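Kermani - Live at Valtthorpe: which version runs at the right speed?
Forum: Reissues, Remasters and Pressings
Started 2/6/18

sidetwo_runout
I have the original Vasport double LP, the 2000 CD and the new Wellier remaster. The LP and the remaster agree with each other on pitch. The CD is slower and lower. Side one of the LP is over half a minute shorter than the same tracks on the CD, and I have left out the applause, because it is edited differently.

I measured the CD against the LP at several points and the LP is 3 percent fast relative to the CD. That is half a semitone. On a slow number like Causeway it is easy to hear.

The Wellier booklet says "transferred from the original stereo masters" and gives no other information about the transfer. Does anyone know which speed is right?

flatwound
Turntable checked?

sidetwo_runout
Yes. Quartz-locked deck, and I ran the 3000 Hz tone on a test record before and after. It read 3000 both times. The remaster is a digital file anyway and it matches the LP, so the deck is out of the question.

mono_button
The LP is right. It is what the band approved at the time. The CD was put together by a budget department from whatever tape was on the shelf. I have never liked the sound of it. The drums are heavy and the vocals sound tired.

Half_Track_Harry
Heavy drums and tired vocals is what correct speed sounds like if you have spent decades with a fast copy. Same thing happened to me with other records. It took a month of listening before the corrected version stopped sounding slow.

I'm not saying the CD is right. I'm saying that preference doesn't settle it.

mono_button
Then neither does a stopwatch.

capstan_idler
There is a way to get at this without anyone's ears. The recording has audible line hum in the quiet passages, particularly the start of Causeway before the bass comes in. If the machine was running at the correct speed at the show, and the transfer is at the correct speed, the hum lands on the line frequency and its multiples. If the transfer is fast, the hum is sharp by the same ratio.

Take a long FFT window, as long as the passage allows. A short window won't give enough resolution down there. Use one of the higher harmonics if it is clean, because the error in hertz is multiplied and easier to read.

sidetwo_runout
Did that tonight. The intro to Causeway has a decent few seconds with only audience noise over it.

CD: second harmonic lands where it should.
LP: sharp by 3 percent, though there is rumble and I would not rely on it alone.
Wellier: sharp by 3 percent, very clear peak.

I also tried the gap before the encore. Same result, weaker peak.

Half_Track_Harry
That looks conclusive for the CD, at least for that track.

mono_button
It is conclusive only if the hum is from the night. If it got in at the mixing stage or during a safety copy, all you have measured is the last machine in the chain. A studio with a bad ground would print hum on top of anything.

capstan_idler
Fair objection. But follow it through. If hum was added at the copy stage and the copy was then played fast, the hum is sharp and the music is sharp with it. If the music was already fast before the copy, the hum would be correct and the music sharp. What you have on the Wellier is sharp hum. Under either history, something after the hum was recorded ran fast. The hum can't be explained by a tape that was played back correctly.

What it can't exclude is a second error earlier in the chain that was in the other direction. In that case the CD would be slow and the LP would be right by accident. I would want another reference before ruling it out.

flatwound
The organ. They toured with a tonewheel. Those run from a synchronous motor, so the pitch is tied to the line frequency and you can't tune it. The guitars would have tuned to it. If the organ on the CD comes out at concert pitch then the CD is right.

leaderless_reel
Seconded. I play one. They don't drift with temperature the way a string synth does. If the supply is stable the pitch is stable. The exception is running off a generator, and outdoor shows in those days often did. Valtthorpe was indoors as far as I know, in the corn exchange.

sidetwo_runout
Indoors, yes, according to the LP inner sleeve. I will look at the organ solo in Long Division. There's a held chord near the end with the drums out.

sidetwo_runout
Done. On the CD the held note reads at pitch, within what I can measure. On the LP and the Wellier it is sharp by half a semitone. So hum and organ give the same answer.

mono_button
For 2 tracks. The album isn't from one reel. Has anyone checked the rest?

Half_Track_Harry
He has a point there. Live albums of that period were often compiled from more than one night and more than one set of reels. There are 7 tracks and I would not assume they all came through the same machine. The sleeve only says "recorded at Valtthorpe in May."

sidetwo_runout
All of them now, comparing LP and CD only. The ratio is the same for every track on sides one, two and three. Side four is different. Both tracks on side four are at the same speed on the LP and the CD. No difference that I can detect.

capstan_idler
That is useful. So the error belongs to the cutting masters for the first three sides, and side four was assembled separately or played on a different machine. It also means the Wellier was made from the cutting masters and the CD was not. Is the Wellier also correct on side four?

sidetwo_runout
Yes. Wellier matches LP throughout, side four included. If you play the remaster straight through, the band drops half a semitone at the start of the last-but-one track.

leaderless_reel
I noticed that on the first play and assumed the guitarist had retuned.

mono_button
So the remaster is from the real masters and the CD is from some other tape. I know which I would sooner have. A cutting master is an EQ'd production tape, granted, but it is the one the record was made from.

Half_Track_Harry
It is the one with the error. A production copy at the wrong speed isn't a better source than the reel it was copied from, if the CD did come from that reel. Generation counts for more than the label on the box.

Look at the top end too. The LP and Wellier both roll off earlier than the CD on the first three sides, which is what an extra generation would do.

sidetwo_runout
I see that on the spectrum. The CD has more hiss and more cymbal. The Wellier has less of both, and there might be noise reduction on it as well. I can't separate the two causes from the files.

flatwound
The CD has two problems of its own. There's a dropout on the left channel in the second verse of Causeway that isn't on the LP. And the crossfade between sides two and three was done badly, you can hear the crowd repeat.

capstan_idler
The dropout points the same way. A copy made early would not have it. The parent reel aged for decades in storage and lost some oxide before the CD transfer. It doesn't affect the speed question.

For anyone who wants a corrected listening copy, take the Wellier files for the first three sides and resample to lower the speed by the ratio you measured. Do not use a pitch shifter and do not use time stretch. Change the declared sample rate, then convert back to the original rate with a good converter. That shifts pitch and tempo together the way a tape machine would. Leave side four alone. Watch the direction of the calculation: if the file is 3 percent fast you divide by 1.03, and taking 3 percent off isn't quite the same number.

leaderless_reel
Did this with the hi-res download. It works well. Organ at pitch, and the join at the start of side four no longer lurches. I needed a short fade in the crowd noise to cover the join because the hiss changes level.

mono_button
I tried it. I still prefer the LP at LP speed. It is the performance as issued. I accept that the organ is sharp.

Half_Track_Harry
No argument with that. It would have been nice if the booklet had said so.

sidetwo_runout
I wrote to Wellier with the measurements. The reply was that the speed "reflects the approved production masters" and that no corrected edition is planned. They did not dispute the numbers. I asked whether the parent reels were consulted and haven't had an answer to that part.

flatwound
Does anyone have the cassette? Vasport duplicated those separately and they may have used a different copy tape.

leaderless_reel
I have it, but my deck's speed isn't trustworthy. I can measure the ratio between sides three and four, which doesn't depend on absolute speed as long as the deck is steady. Both are on the same side of the cassette. I will do that when I have the deck out of the cabinet.

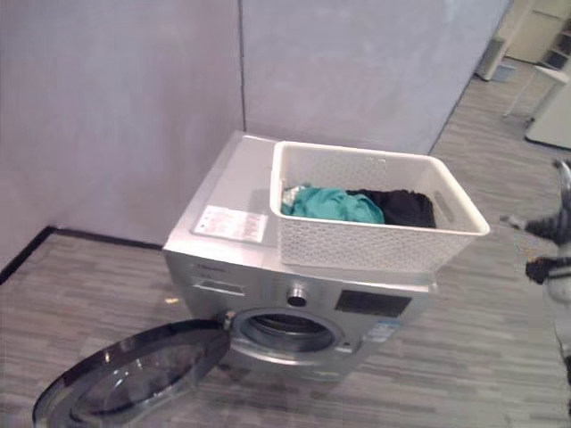
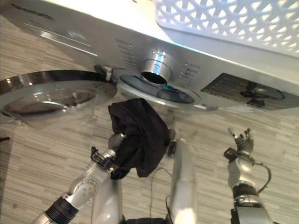
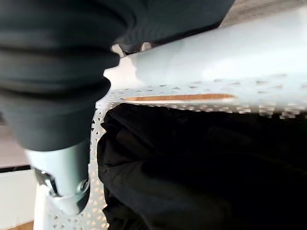
First two: silver front loader, white basket on top.

capstan_idler
The ratio test is sound. Let the deck warm up and take both readings from the same pass of the tape, with no stopping and no rewinding between them.

leaderless_reel
Cassette result: side four drops by the same half semitone relative to side three. So the cassette was run from the cutting masters or from a copy of them. No help.

sidetwo_runout
Thanks for trying. Still looking for the Japanese LP, if anyone has one. Matrix numbers first, please, because some of those were pressed from imported metal parts and will be identical to mine.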